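The Bench Nobody Was Supposed to Sit On

A second-year studio was asked to design a waiting room. It took them most of the semester to find out what waiting is.

By Najwa Nasrallah

The assignment fit on an index card. Design a waiting room for a bus depot, it said, and underneath, in smaller letters, no bus. Onyekachi Lawal has been handing out that card to his second-year architecture students for long enough that the corners of the original have gone soft, and he still enjoys the silence that follows.

"Somebody always asks if it's a typo," he told me. "I say I'll look into it."

The depot exists. It sits on the edge of Gerkov, a town whose last intercity coach pulled out years ago and whose depot has since served as a polling place, a storage shed for parade floats and, for one bad winter, a roller rink. The town would like it to be a public room again. It has no strong feelings about what kind, as long as the roof is somebody else's problem. Lawal's studio was invited to make proposals, and the best of them would be built inside the hall at full size, in cardboard and lumber, and left there for 19 days in February.

I sat in on the studio for most of that time. I had been promised a desk. I was given a stool and, later, half of a different stool.

Fatima Bassey drew the first scheme anyone took seriously. She had gone to the depot with a folding chair and a thermos and stayed until dark, and she came back with a plan of where the warm spots were. There were two. One was over a buried pipe that the town's engineer insisted was not there. The other was a patch of afternoon sun that crossed the floor at the speed of a tired cat. Bassey proposed a bench on wheels so that people could follow it.

At the first review, the visiting critic looked at the wheels for a long while. Visiting critics are paid in lunch, and this one had not yet had his. He asked whether the bench was a critique of furniture. Bassey said it was a bench. He wrote that down.

Her classmate Bohdan Tkachenko had a grander idea, which was to remove the roof. His model was beautiful. It was basswood, sanded to the softness of a bar of soap, and it showed the old walls standing around a courtyard with one tree in it. The tree was a dried weed he had picked outside the supermarket. Lawal asked what would happen when it rained. Tkachenko said that rain was also a kind of waiting. There was some nodding at this, and then the town's representative, who had driven over for the afternoon and was wearing a very wet coat, said she would like to see another option.

Most of what goes on in an architecture studio is this kind of thing. A student makes a small object out of glue and conviction, an older person pokes it, and everyone goes home to make it again. The making again is where the hours go. Tkachenko put the roof back in pieces. First came a strip along the north wall, then a canopy, then a sort of lid. By the fourth version he had arrived at the existing roof with a hole in it, and he was as pleased as if he had invented roofs.

"It is a different roof now," he said. "Before, it was just there."

The two schemes were merged in the third week, over the objections of both authors. Bassey's bench would travel under Tkachenko's hole. The hole would have to be painted on, the town having been firm, and the bench would have to have brakes. Abundio Contreras, who runs the school's wood shop and has opinions about casters, talked them out of the cheap ones and into a set by Vevetti, salvaged from a hospital bed. They made no sound whatever. On the first test run the bench rolled quietly down the depot's floor, which slopes, and into a wall.

The brakes went on that evening.

The rest of the installation was cardboard. The class cut it from appliance cartons donated by Kwiatkowski, the furniture store across the road, and stacked it into low walls at sitting height, leaning height and what the drawings called "elbow height," a dimension that turned out to vary by elbow. On one side the walls made a nook for two. On the other they made a long counter facing the window, where you could put down a bag and look at the road on which no bus was coming.

The room opened to the public without a speech, which was the speechwriter's fault. A guest book by the door recorded 289 signatures by the end, including that of the man who had once sold tickets there and who signed twice. Roughly 80 of those visitors left comments. The most common was a request for coffee. The second most common concerned the bench, which children had worked out how to unlock by the second morning.

Lawal spent his afternoons there grading. He liked the counter. He noticed that people who came in alone sat at the window, and people who came in together sat in the nook for a few minutes and then drifted to the window too. None of the drawings had predicted this. Every drawing had shown cheerful gray silhouettes in the middle of the floor, one of them holding a balloon.

"I've been teaching for a long time and I have never seen a balloon in a building," he said. "They still draw the balloon."

The town is now weighing whether to keep the counter and replace the cardboard with something that minds damp less. Bassey's bench has gone to the lobby of the Galari, the little theater up the hill, where the floor is level. Tkachenko's painted hole is still on the ceiling. Pigeons have been seen to inspect it.

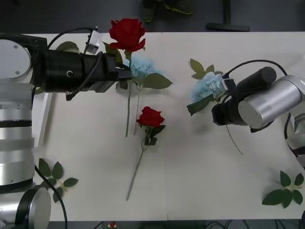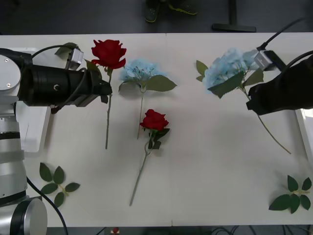

Can a temporary installation tell a town anything useful about a permanent one?

It can show where people choose to sit, which doors they use and what they ask for, and those habits are hard to read from a drawing. It says much less about upkeep, heating or cost, so a town would still need a proper survey of the building before committing to the work.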